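The evening group and the cup job

I promised in my last post that I would write something about our robot club, and then I did not write anything for two months. Sorry to the few people who asked. May was full of exams and after that I was simply tired.

So, the club. We meet in the evening, in a long room behind the mechanical workshop. There are no fixed members. Some people come every time, some people come when they have no homework, and one boy comes mostly to repair his own bicycle lamp with our soldering iron. We have one project for the whole term, and this term the project has the name Dradis. I was not there when the name was chosen and I have heard three different explanations of it.

The job in Dradis sounds very easy. The arm must take small plastic cups and put them on a tray, standing up, in two columns. When I told my mother about it on the phone she was quiet for a moment and then she asked if this is what I study. I said it is only the club. But I want to explain why we have spent so many evenings on it.

A cup that stands up is friendly. You come from above or from the side, you close the fingers, you lift. A cup that lies on its side is not friendly at all. It can roll when you touch it. If the fingers come a little too low, they push it away over the paper, and then the arm closes on air and carries the air very carefully to the tray. We have all laughed at this many times. It is still a bit funny, but less than before.

Our first idea was that a person should always put the cups standing. Syafiqah Teoh, who leads the software half of the group, did not like this. She said that if we help the arm each time, then we are the ones doing the job. So now we are allowed to put the cups in any way we like, and most people like to be cruel.

The table was my part. I covered it with brown paper and then made a grid on it with dark blue tape. I am a little proud of the grid, although if you look closely the squares are only roughly square. I measured the first lines with a steel ruler and did the rest by eye, because it was late. The grid is for us, so that when somebody writes in the notebook "dropped in the second row, near the bench", the others can understand it. Before the tape we wrote things like "a bit left of where Monday's tea was spilled", and after one week no person knew where that was.

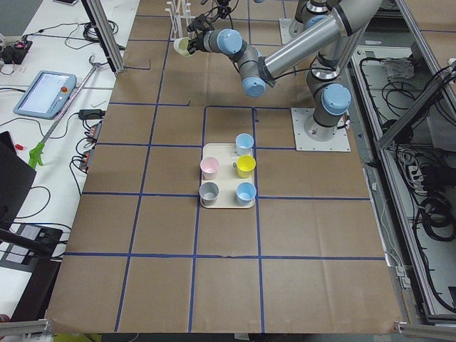
Five cups on the tray, the pale green one in the gripper. The top left place is still free.

We run the job in rounds. One round is one full tray, and after it we take everything off and begin again. In the notebook there are now 33 rounds written down, with remarks. My handwriting is the worst, so I was asked politely to type my pages. The typed pages are in a shared folder with the name Proslow, which is a joke about our progress.

What have I learned? First, that the grip is a smaller problem than the turning after it. When the cup is lying down and the fingers have it, the wrist must bring it upright before it comes over the tray, and in the beginning we did this turn much too late. The lip of the cup touched its neighbour and both of them fell. Now we turn earlier and higher. It costs time. I measured one slow round at around 40 seconds more than the version before, and there was a long discussion about whether this is acceptable. I think yes. Syafiqah thinks yes for now.

Second, I learned that the order is important. If the near places on the tray are filled first, the arm has to reach over the standing cups for the far places, and then the height must be correct. If the far ones are filled first, it is easier, but then the program depends on one fixed order, and we would like to be free to choose. At the moment we choose the order by hand from the tablet. I would like to change this before the end of term.

Third, and this is a lesson about me, I should write down the speed setting each time I change it. I lost a full evening looking for an error in the code when the speed was only different from the day before. I had changed it myself. I did not tell this to everybody, but now it is on the internet, so it is told.

There is also a small competition in our region, the Flerkport, where student groups show a task like this in front of other groups. We would like to go. The entry form asks for a description of the project in simple words, and I have the task to write it because my English is considered "clear". I have rewritten the first sentence very many times. If a reader of this blog has been there, please write me how much space one team gets, and if we can bring our own table or must use theirs. With a different table I have to tape all the lines again, and I have only half a roll left.

Next time we will try with the cups closer together at the start. I am also reading about a better way to describe the turning of the wrist, and I understand maybe half of it. When I understand the other half I will write a post with drawings.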